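Jan 19, 2022
By the Drusta desk
3 min read

So I'd booked myself into the spa at Cernier, mostly because my sister kept going on about my skin (she sells face cream, she would), and the leaflet promised I'd come out knowing my "inner age". I was quite excited, I'll admit! I even ironed a shirt.

The woman at the desk gave me a robe and a clipboard. Did I sleep? Did I snore? Had I ever felt grey? I ticked yes to grey. Then she clipped a Strömberg reader to my thumb, told me to breathe like a person who has paid their bills, and went off to see about the towels.

It took ages. I lay there listening to whale noises and thinking about my tea, and then the thing went ping and printed a slip as long as my arm.

"Oh," she said, coming back. "You're from Janddale, aren't you?"

I said I was, and how could she tell?

"It's the water. You all come out the same." She ran her finger down the slip. "Inner age, 3,000."

"Days?" I said.

"Years, love."

Well, I sat up at that. I asked if it could be wrong, and she said they'd had a man in August who only came out at 2,000, and he'd cried, he'd so wanted to be older. She offered me a course of three seaweed wraps, which might bring me down a bit, though she couldn't promise before the Bronze Age.

I said I'd think about it. I got dressed, and my knees did feel rather old on the stairs, and out in the car park I found I knew the names of all the hills, the first names, the ones from before there were any roads 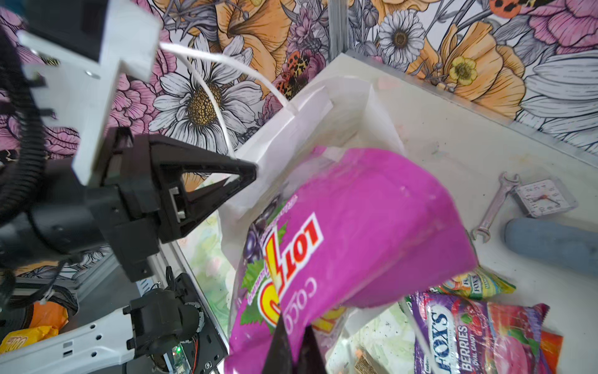
and I said them out loud, one after another, with my robe still on under my coat. Then I went back in and asked what she'd charge for the wraps.

Contact us | © Drusta | Back to top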